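Part 4: Setting up the bedroom zone on your Daltell heating controller

By Thư Sầm
9 Apr 2022
66 shares | 47 comments

Right, so if you've been following along you've got the Daltell controller on the wall in the hallway, it's talking to the Stetano unit outside, and the lounge room zone is behaving itself. Now for the bedrooms. I left mine until last and I'm glad I did, as the bedroom menus are hidden a level deeper and I'd have given up if I'd started there (the printed booklet skips half of it!).

You'll need the controller unlocked, one Giraldo wireless sensor per bedroom, two AAA batteries for each sensor, and a small Phillips head screwdriver. Give yourself an arvo. Most of that is waiting.

CAUTION: If your sensor wants to replace a hard-wired thermostat, stop here and ring a sparky. Everything in this part is battery powered and low fuss, and I'm not going near mains wiring in a blog guide.

4.1 Picking a spot for the sensor

1. Stand in the doorway and find an inside wall. Outside walls run cold in winter and the sensor will reckon the whole room is freezing.

2. Measure up to chest height or a bit over. I went for just above the light switch, mainly so it looked like it belonged there.

3. Check for anything that throws heat nearby: lamps, the telly, a window that gets the afternoon sun.

4. Stick the sensor up with a bit of painter's tape for now. Don't drill anything yet, I'm begging you. I've got two filled holes in the spare room from being keen.

Bedding matters more than I expected when you're choosing the night temperature. With a decent doona on the bed I can drop the zone a fair way overnight and sleep better for it, whereas the living areas feel miserable at the same number.

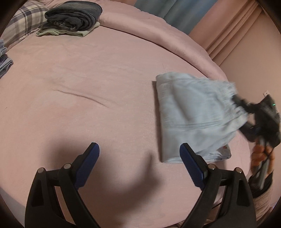
So before you touch the schedule, have a think about what the bed is made up with at this time of year, and who's in it. My mum stays with us in January and likes the room warmer than I do even in summer, so her zone gets its own settings. You can always come back and change things, it only takes a minute once you know where the menu lives.

4.2 Pairing the sensor

1. Pop the back off the sensor and put the batteries in. The little light blinks green three times. If it blinks red, one of the batteries is in backwards (guess how I know).

2. On the controller, hold MENU and the up arrow together until you see INSTALLER.

3. Enter the installer code. Mine was 2293, and it's on the sticker inside the front cover. Use the one on your own sticker if it's different.

4. Scroll to ZONES, then ADD, then WIRELESS. The screen says SEARCH.

5. Press the button on the sensor once. Just once! Holding it down wipes the sensor and you're back to step 1.

6. Wait for the tick. Mine took almost 47 seconds the first time and I'd already started muttering at it.

7. Give the zone a name. You only get eight characters, so MAIN BED fits nicely and GUEST ROOM doesn't.

Note: If SEARCH times out, carry the sensor into the hallway and pair it there, then take it back to the bedroom. The signal for pairing seems weaker than the signal for normal running. No idea why.

4.3 Setting the overnight schedule

1. Go to ZONES, choose your bedroom, then SCHEDULE.

2. Set WAKE first. I've got ours for half an hour before the alarm.

3. Set LEAVE and RETURN. If somebody works from home you can put the same temperature in both and it'll just cruise along.

4. Set SLEEP. Start at 17 degrees and try it for a few nights before fiddling.

5. Press COPY if you want the same times every day. It asks twice. Say yes twice.

6. Press SAVE. Pressing BACK loses the lot without any warning, and I've done that more often than I'd like.

CAUTION: For a baby's room, or anyone unwell, please go by what your GP or child health nurse tells you and leave my numbers out of it.

4.4 Calibrating (optional, but I'd do it)

The sensor in our main bedroom read a good degree and a half too warm straight out of the box. To check yours, put an ordinary room thermometer beside it, shut the door and leave them both alone for two hours. Then go ZONES, your bedroom, OFFSET, and nudge it until the two agree. Minus means the sensor was reading high. I had to draw myself a picture to get that straight.

Once you're happy, take down the tape and fix the bracket properly with the screws supplied.

4.5 If it plays up

Zone shows two dashes: flat batteries or the sensor's out of range. Try new batteries first.

Heating runs all night: check the zone isn't in HOLD. There's a tiny hand symbol in the corner of the screen.

Error 1000: the controller has lost the outdoor unit. Switch the controller off, have a cuppa, switch it on again. If it comes back, that's a job for your installer.

Part 5 covers the Clumatitz app and getting it to stop sending you notifications at 3 am.

47 comments
Share this post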